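Kemeys pond notes
@kemeys_pond_notes
2026-05-03

1/ I promised a long thread about keeping a small garden pond through the year, and now I have a free evening, so let us begin. I am not a professional. I have one pond, 873 liters, behind a rented house in Kemeys, and I have made most of the mistakes myself.

2/ First thing: the volume. I know my number because I filled the pond through a water meter on the hose. The shop had calculated it for me from length, width and depth, and the result was much too big. A pond has shelves and sloping sides. Please measure it when you fill it. You will need this number for every treatment later.

3/ Place. Mine gets sun in the morning and shade after lunch. My first pond was in full sun next to the white wall of the garage and it was like pea soup by early summer. I moved everything the next year. It was a terrible weekend for my back.

4/ Tap water. If your water company uses chlorine, open water standing for a day or two will lose most of it. Chloramine does not leave in this way and you need a conditioner. Call the company and ask which one they use. They told me in one short phone call, and before this I had spent two evenings reading forums.
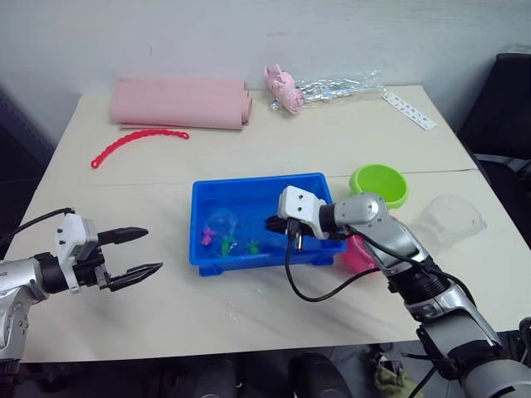
5/ Now the question I get most: "my water is green, should I change all of it?" Please do not. Fresh tap water often brings new food for the algae, and after one week you are green again, only now your bacteria are also disturbed. Small changes, and patience.

6/ Green water and string algae are two different problems. Green water is very small algae floating everywhere. String algae is the hair that holds on to stones. You can turn string algae around a rough stick like spaghetti and take it out. Green water you cannot catch with anything in your hand.

7/ What helped me with green water: more plants. I put hornwort in the deep part, water mint on the shelf, and one small lily. The plants eat the same food as the algae. The first spring they were too small to make a difference. In the second spring I could see the bottom.

8/ A word about lilies. The label said "small" and I believed it. Please look at the spread, it is usually written in the little letters on the back. Mine is now as wide as an umbrella and I divide it every second year with an old bread knife.

9/ Pump. I bought a Brakora because it was the cheapest one in the garden center. It is a bit loud, but it has worked for three seasons. I clean the sponge in a bucket of POND water, never under the tap. I wrote this in capitals because I did it under the tap for one whole year. 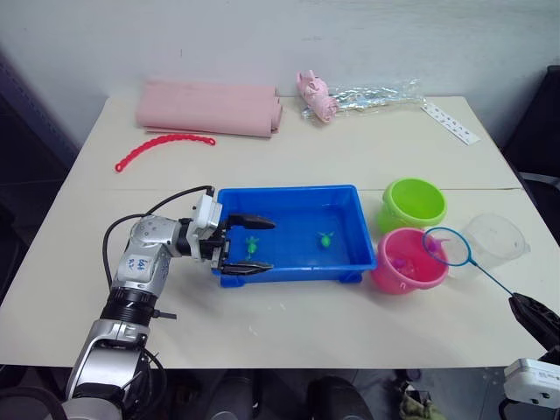 10/ Test strips or liquid kit? I have used both. The strips are quick, but I could never decide between two pinks. With the liquid kit I can look at the tube against a white paper, and I trust it more. I test ammonia, nitrite and pH. In spring every week, in summer when something looks wrong.

11/ Last spring my nitrite went up and I did not understand why. I had not added fish and I had not fed more. Then I found a big handful of old lily leaves under the shelf, where I never look. I took them out, changed a little water two days in a row, and the number went down slowly.

12/ Somebody asked if I have fish. I had 11 small ones from a neighbor's pond. A heron visited in the winter and after this I had none. I was sad, but I must say that the frogs came the same year, and I have decided to leave it like this. Without fish the pond is also easier to keep clear.

13/ If you do keep fish and want to stop the heron: a net over the whole pond is ugly but it works, if it is pulled tight. A loose net is dangerous for birds and hedgehogs. The plastic heron did nothing at my place. The real one stood next to it.

14/ Leaves! October is the month which decides how your spring will be. We have two big maples and everything falls in the water. I take the leaves out every evening with a skimming net on a long pole. If I miss three or four days they sink and become black mud, and then it is a different job.

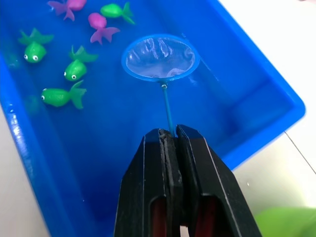
15/ About the mud: do not remove all of it. Many small animals spend the winter there. I take out one half and leave the other half for next year. What I remove stays on the edge of the pond for a night, so that the beetles and dragonfly larvae can walk back. Then it goes on the compost. The tomatoes like it very much.

16/ Ice. Never break it with a hammer, the shock can hurt everything below. I put a pot with hot water on the surface and wait until it melts a hole. A reader from Verkance wrote that she leaves a piece of foam floating there all winter and lifts it out when she needs an opening. I tried it and it is better than my way.

17/ Topping up in summer. In a hot week my pond loses 15 liters in a day, sometimes more. I use rain water from the barrel when I have it. If the level falls much faster than this and the weather is cool, look for a leak. Stop the pump first. If the level then stays, the leak is in the hose or the waterfall and your liner is fine.

18/ My own leak was at the edge. The soil had gone down a little on one side and the water was leaving quietly into the grass. The repair was two shovels of earth under the liner. Before this I had already ordered a repair kit from Kindgate -- it is still in the shed, if somebody near me needs one.

19/ Mosquitoes. With moving water and some frogs I have almost none. The problem in my garden was the rain barrel, which I forgot completely. Now it has a fine cloth on the top, held with a rubber band.

20/ Safety, and here I am serious. If small children visit you, put a strong metal grid just under the surface, or a fence with a gate that closes by itself. A few centimeters of water are enough for an accident. My sister's children come often, and we put the grid before we put the first plant.

21/ Costs, because people always ask. The liner was the most expensive part, then the pump. Plants I got mostly for free, people with old ponds have always too many. The electricity is less than I was afraid of. For test liquids I paid 31 dollars and one box lasts me more than a year.

22/ To empty a small tub or a quarantine box without lifting it, use a piece of hose as a siphon. Fill the hose with water, close one end with your thumb, and keep the other end under the surface. Bring the closed end lower than the tub and let go. Please do not start it with your mouth. I have tasted my pond once and it was enough.
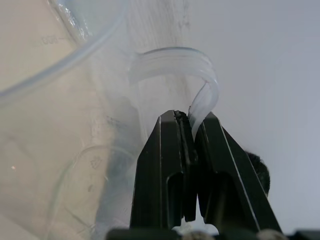
Clear flexible tubing, bent over in a wide arch.

23/ The same hose is good for taking mud from one corner. Hold the end a little above the bottom and move slowly, or you will make a cloud and see nothing. I tie an old stocking on the outlet, so that I can put back the snails.

24/ Next time I will write about marsh plants for the edge, I have now five kinds and two of them are fighting. If you have questions about your own pond, please tell me the volume and if there are fish in it, then I can try to answer better. Good night from Kemeys.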